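Textiles 352, Week 4: Folding and Storage

Read the Brodon chapter before class. Yes, all 30 pages – the mill ledgers get better once you stop hoping for a plot.

Hastport's weavers stored cloth folded, and the creases outlived most of the weavers. Dyed goods fade first along a fold. Know why, as it has a way of turning up in November.

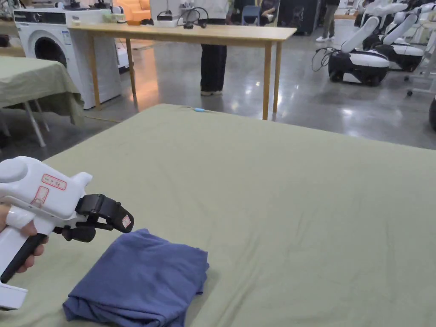
Page 2

Navy hides wear well and lint badly. Bring one plain cloth to lab, folded in quarters. Crumpled in a backpack is a different technique, covered in no course I teach.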